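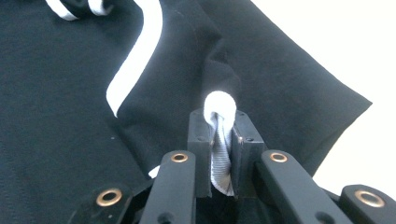 Garba_Fitter
Force limit's gone missing again on the Clurkia. Second time since October. It pinches white strip on black cloth like this all morning, then at cycle 119 it clamps and refuses to let go, E-stop or no E-stop.

chukwuemeka_h
E-stop cuts power. Jaws stay shut. Working as designed, sadly.

Garba_Fitter
Tell that to my thumb.

S.Osagie
Disagree with Chukwuemeka - ours opens on E-stop. Check the spring's in the right way round.

Garba_Fitter
There's a spring?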